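Old Desktops, Opened Up: the Bratmont Workshop Gallery

Print this page | E-mail this page

Welcome to the gallery! If you have ever wondered what goes on inside the beige and black boxes that come through our door, you're in the right place. Bratmont is a small repair and reuse workshop on the ground floor of the old Hundora mill, and we have been taking in tired desktop computers long enough to have logged 2,318 of them. Of those, 1,231 went back out to homes and classrooms. The rest gave up their parts so the others could run.

We love this work, and we love the insides of these machines even more than we probably should. There is something wonderful about lifting a side panel and meeting a layout you haven't seen before -- where they tucked the drives, how they routed the cables, which plastic bits they decided to make a cheerful color.

A few words on how we go about it, for those who asked after the March open evening. Every tower gets laid on its side before anything comes out. It's steadier that way, and you can get both hands in. Screws go in a muffin tin (a real one, twelve cups, retired from baking) and each cup stands for one stage of the job. We dust with a soft brush first and save the air blower for outdoors.

Memory comes out early and gets tested on its own. Last winter's big haul from the Hassanpour offices gave us 283 sticks, and over 89 of them turned out to be the same size and speed, so a whole row of matching machines got an upgrade in one afternoon. What a day that was!

Our favorite stage is the one right in the middle, when the cooler is off and the processor is sitting there in its socket, silver lid and all. Newcomers always lean in at that point. It's such a small thing to be doing all that work.

The processor is in place, with no heatsink on it. 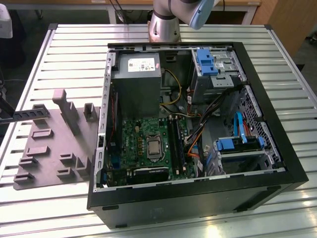
Colored plastic is a great help when you're learning, by the way. Blue on a latch or a drive rail usually means "this is the part you handle," and once you know that, half the case explains itself. We had a long and happy argument over tea about which maker did it best, and the Oda bench (our name for the long table by the window) is still split on it.

More galleries are on the way: keyboards next, then the power supply shelf, then a set on nothing but screws, by popular request. If you have an old tower in the closet, bring it by any afternoon after two. Bring the power cord too, if you can find it -- we are always short of those.

Print this page | E-mail this page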